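## 4. 의사록에 나타난 위탁계약과 의회 다수파의 관계

앞 장에서는 플렐트덴(Fleltden) 시의회의 구성과 선거구 경계의 변화를 살펴보았다. 이 장에서는 같은 의회가 생활폐기물 수거 업무를 민간에 위탁하는 과정을 다룬다. 수거 업무는 예산 전체에서 차지하는 비중이 크지 않다. 그러나 계약이 정기적으로 갱신되고, 매번 의회의 동의를 받아야 하며, 주민이 그 결과를 집 앞에서 직접 경험한다. 그래서 다수파가 행정을 어떻게 다루는지 관찰하기에 적당한 대상이라고 판단하였다.

### 4.1 자료와 읽는 방법

분석에 사용한 자료는 본회의와 재정위원회의 의사록 41건이다. 부속 문서를 포함하면 전체 분량은 800쪽이 된다. 의사록은 발언을 그대로 옮긴 부분과 서기가 요약한 부분이 섞여 있다. 두 부분은 글자의 모양으로 구별되지 않기 때문에, 본 연구에서는 발언자의 이름 뒤에 쌍점이 있는 경우만 직접 발언으로 취급하였다. 이 기준은 완전하지 않다. 특히 초기의 의사록에서는 서기가 쌍점을 일관되게 사용하지 않았다고 생각되는 곳이 여러 군데 있다.

의사록 외에 지역 신문의 기사와 입찰 공고문도 참고하였다. 다만 신문 기사는 사건의 순서를 확인하는 목적으로만 사용하였고, 기사에 포함된 평가는 분석에 넣지 않았다. 신문의 발행인이 한때 의회 다수파의 후원회에 속하였기 때문이다. 이 점은 5장의 한계에서 다시 설명한다.

면담은 실시하지 않았다. 전직 의원에게 편지로 요청하였으나 답장을 보낸 사람은 모두 소수파 출신이었고, 한쪽의 기억만으로 의사록의 빈 곳을 채우는 것은 적절하지 않다고 보았다. 따라서 이 장의 논의는 문서로 남은 것에 한정된다.

### 4.2 쿠르나노 협의회의 위치

플렐트덴의 정치를 이해하기 위해서는 쿠르나노(Kurnano) 협의회를 먼저 설명하여야 한다. 쿠르나노는 법률상 상인들의 친목 단체이며, 정당으로 등록된 적이 없다. 후보를 공천하지 않고, 선거 공보에도 이름이 나오지 않는다. 그럼에도 불구하고 시의회 의장은 오랫동안 이 단체의 회원 중에서 나왔다. 주민들은 의장이 바뀌는 것을 “쿠르나노의 의자가 바뀐다”라고 표현한다.

이러한 표현은 과장을 포함한다. 선행 연구 중에서 Satish Amin의 논문은 쿠르나노를 “보이지 않는 시청”이라고 부르면서, 시의 모든 결정이 협의회의 저녁 모임에서 먼저 내려진다고 주장하였다. 필자는 Amin의 문제의식에 동의하지만 그의 결론을 그대로 받아들이기는 어렵다. 그의 논문은 저녁 모임의 날짜와 의결의 날짜가 가까운 사례를 모았는데, 가깝지 않은 사례가 얼마나 있었는지는 제시하지 않았다. 또한 회원이라는 사실과 회원으로서 행동하였다는 사실을 같은 것으로 취급하였다.

물론 반대의 주장도 충분하지 않다. 시 당국은 쿠르나노가 의회에 영향을 준 적이 없다고 여러 차례 발표하였다. 그러나 재정위원회의 의사록에는 위원장이 “협의회에서 이미 들은 내용이니 설명을 줄여 달라”라고 말한 기록이 남아 있다. 설명하던 사람은 시의 회계과장이었고, 설명의 대상은 아직 공개되지 않은 입찰 조건이었다. 누가 협의회에 그 조건을 전달하였는지는 의사록에서 알 수 없다. 하지만 조건이 의회보다 협의회에 먼저 도착하였다는 점은 이 한 문장만으로도 확인된다.

### 4.3 드리루누라 구의 수거 계약

시는 수거 업무를 위하여 관할 지역을 3개의 구역으로 나눈다. 그중에서 드리루누라(Drirunura) 구역은 면적이 가장 넓고, 언덕이 많아서 비용이 높다. 이 구역의 계약을 계속하여 맡은 회사가 오녜카(Onyeka)이다. 오녜카의 창업자는 쿠르나노의 회원이었으며, 그의 사위는 의회의 다수파 의원이었다. 이해충돌에 관한 시의 조례는 “배우자와 직계 가족”만을 규정하므로, 사위의 표결 참여는 조례를 위반하지 않았다.

입찰의 형식은 언제나 경쟁입찰이었다. 그러나 참가 자격에 “드리루누라 구역 안에 차고를 소유할 것”이라는 조건이 있었다. 이 구역의 차고 용지는 도시계획상 두 곳으로 제한되어 있었다. 한 곳은 오녜카가 소유하고 다른 한 곳은 시가 소유하였다. 그러므로 외부 회사가 자격을 얻기 위해서는 시가 가진 용지를 사야 하는데, 시는 그 용지를 매각 대상에 포함하지 않았다. 이러한 구조에서는 누군가가 불법적인 지시를 내릴 필요가 없다. 각각의 규정은 따로 읽으면 평범하고, 함께 읽을 때에만 그 효과가 드러난다.

6월의 본회의에서 소수파 의원 2명이 차고 조건의 삭제를 제안하였다. 제안 이유는 길지 않다. 그들은 이웃 도시의 회사가 더 낮은 금액을 제시할 의사가 있다는 편지를 첨부하였다. 의장은 편지가 회의 규칙이 정한 양식을 따르지 않았다는 이유로 낭독을 허락하지 않았다. 이후의 토론은 편지의 내용을 다루지 않고 양식에 대하여 진행되었다. 의사록에서 이 토론은 여러 쪽을 차지하며, 직인의 위치와 종이의 크기까지 언급된다. 제안은 표결 없이 다음 회기로 넘어갔고, 다음 회기의 의사일정에는 나타나지 않는다.

필자는 이 부분을 처음 읽었을 때 일부가 누락된 것으로 생각하였다. 그래서 시의 문서보관소에 원본의 열람을 신청하였다. 원본에도 같은 순서로 기록되어 있었으며, 쪽 번호가 끊어진 곳은 없었다. 다시 말하면 제안은 부결된 적도 철회된 적도 없다. 형식적으로는 지금까지 심의 중인 안건이다.

### 4.4 봉투 조례를 둘러싼 논쟁

차고 조건에 대한 토론이 중단된 후, 의회의 관심은 수거용 봉투로 옮겨 갔다. 다수파는 주민이 시에서 지정한 봉투를 구입하도록 하는 조례안을 제출하였다. 조례안의 목적은 배출량의 감소라고 적혀 있다. 배출량에 따라 부담을 나누는 제도는 여러 나라에서 시행되고 있고, 그 취지 자체는 이상한 것이 아니다. 논쟁이 된 것은 봉투의 판매 수입이 어디로 들어가는가 하는 문제였다.

조례안 제6조에 의하면 판매 수입은 시의 일반회계에 들어가지 않고, 구역별 수거업체가 “봉투의 제작과 보급에 필요한 비용”의 명목으로 받는다. 제작 비용의 상한은 정해져 있지 않다. 회계과장은 업체가 해마다 정산서를 제출할 것이라고 답변하였으나, 정산서를 누가 검토하는가라는 질문에는 “통상의 절차에 따른다”라고만 답하였다. 통상의 절차가 무엇인지를 묻는 후속 질문은 기록에 없다. 질문이 없었는지, 또는 서기가 적지 않았는지는 판단할 수 없다.

주민 공청회는 드리루누라 구역의 학교 강당에서 개최되었다. 공청회의 기록은 요약의 형태로만 남아 있다. 요약에 따르면 상점 주인들은 봉투의 크기에 대하여 불만을 말하였고, 언덕 위에 사는 노인들은 판매소까지의 거리를 걱정하였다. 수입의 귀속에 대한 의견은 “기타”라는 항목에 한 줄로 정리되어 있다. 필자가 확인한 신문 기사에는 이 문제에 대한 발언이 공청회에서 가장 오래 계속되었다고 적혀 있다. 두 기록의 차이는 요약이라는 행위가 중립적이지 않을 수 있음을 보여 준다.

**그림 1.** 흰색 비닐봉지.

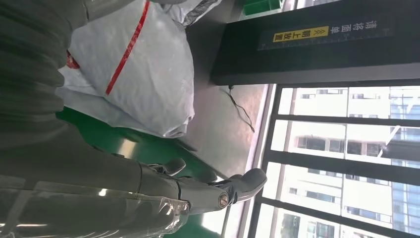 공청회 이후에 제출된 수정안은 봉투의 크기를 한 종류 더 추가하고, 판매소의 수를 늘리는 내용을 포함하였다. 제6조는 수정되지 않았다. 다수파의 입장에서 보면 주민의 의견은 성실하게 반영되었다. 요약에 나온 두 가지 불만이 모두 해결되었기 때문이다. 요약의 “기타”에 속한 의견은 반영할 의무가 없었다. 이 과정에서 의회는 주민의 말을 듣지 않았다는 비판을 피할 수 있었고, 동시에 계약의 이익 구조를 그대로 유지할 수 있었다.

수정안은 다수파 전원의 찬성으로 통과되었다. 소수파 의원 중 한 사람은 반대 발언에서 “우리는 봉투의 크기를 결정하였고 봉투의 값은 결정하지 못하였다”라고 말하였다. 의장은 이 발언이 안건의 범위를 벗어난다고 지적하였지만, 의사록에서 삭제하도록 요구하지는 않았다. 그 이유는 분명하지 않다. 당시의 회의 규칙에는 의장이 삭제를 요구할 수 있는 조항이 있었다.

### 4.5 해석

이상의 사례를 어떻게 이해할 것인가에 대하여 두 가지 해석이 가능하다. 첫째 해석은 Amin의 입장에 가까운 것으로, 쿠르나노가 결정을 내리고 의회가 그것을 집행하였다고 본다. 둘째 해석은 의원과 사업자가 같은 학교를 다니고 같은 거리에서 가게를 운영하면서 서로 비슷한 판단을 하게 되었다고 본다. 필자는 둘째 해석이 자료에 더 잘 맞는다고 생각한다. 의사록에는 다수파 의원들이 서로의 의견을 확인하지 않고도 같은 결론에 도달하는 장면이 자주 나타난다. 차고 조건의 토론에서도 의장이 양식의 문제를 꺼낸 직후에 다른 의원이 준비된 자료 없이 그 논리를 이어 갔다.

그러나 둘째 해석을 선택한다고 해서 책임의 문제가 가벼워지는 것은 아니다. 지시가 없었다면 지시한 사람을 찾아 책임을 물을 수 없고, 바로 그 때문에 제도의 설계가 더 중요하게 된다. 플렐트덴의 이해충돌 조례는 가족의 범위를 좁게 정하고, 단체 가입의 신고를 요구하지 않는다. 회의 규칙은 심의 중인 안건을 의사일정에 다시 올려야 하는 기한을 정하지 않는다. 이러한 빈 곳은 누가 의도적으로 만든 것이 아닐 수도 있다. 조례의 제정 당시 기록을 보면, 가족의 범위에 대한 토론 자체가 없었다.

한편 둘째 해석에도 약한 부분이 있다. 앞에서 인용한 위원장의 발언, 곧 입찰 조건을 협의회에서 이미 들었다는 발언은 단순한 생각의 유사성으로 설명되지 않는다. 적어도 이 경우에는 구체적인 정보가 이동하였다. 비슷한 발언이 다른 의사록에도 있는지 조사하였으나, 이만큼 명확한 것은 발견하지 못하였다. 협의회의 내부 문서가 공개되지 않는 한, 이 발언이 예외인지 또는 일상의 일부가 우연히 기록된 것인지를 결정할 수 없다.

또한 드리루누라 구역의 사례를 나머지 구역에 적용하는 데에는 주의가 필요하다. 다른 구역의 수거업체는 쿠르나노와 관계가 약하고, 그중 하나는 시 외부에 본사가 있다. 그럼에도 봉투 조례의 제6조는 모든 구역에 똑같이 적용된다. 따라서 외부의 업체도 같은 이익을 얻는데, 이것은 쿠르나노의 회원만을 위한 조례라는 설명과 잘 맞지 않는다. 외부 업체가 이 조례에 대하여 의회에 의견을 제출한 기록은 없다. 다음 장에서는 이 업체의 계약 갱신 과정을 드리루누라의 경우와 비교하고, 차고 조건이 없는 구역에서 입찰 참가자가 어떻게 달라지는지를 검토한다.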